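The Gripper Won Because the Cubes Let It

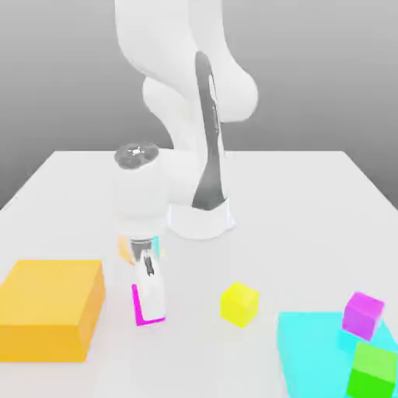 Gripper comparisons have become the car magazine road test of small automation shops, and I trust them about as much. Last month's went to the Lavier parallel-jaw, which beat the Harahap by 41 successful picks over 768 simulated trials. I have no quarrel with the arithmetic. My quarrel is with the objects. A yellow cube standing alone on bare white table, clear space on every side, is about the kindest thing you can ask two straight fingers to close on. The bins I deal with in Nuvthorpe are full of bagged screws and bent cardboard.

Triin Kļaviņa, who ran the trials, told me simulation is where you weed out the bad designs cheaply. Fair enough. But cheap weeding also pulls up things you wanted. The Harahap has soft pads that give a little when a part is crooked, and a simulator that treats every block as perfectly rigid hands out no points for that. Kļaviņa agreed the contact settings were left at their defaults.

We bought 2 Laviers in January on the strength of numbers like these. On our own parts they dropped nearly 300 in the first week - mostly bags, some clamshells. Then we went back to the Stororetti controller and slowed everything down, and the drops fell, and so did our throughput.

So publish the scores. Just put the parts list in the headline next to them, and let me see one bag of screws before you ask for my purchase order.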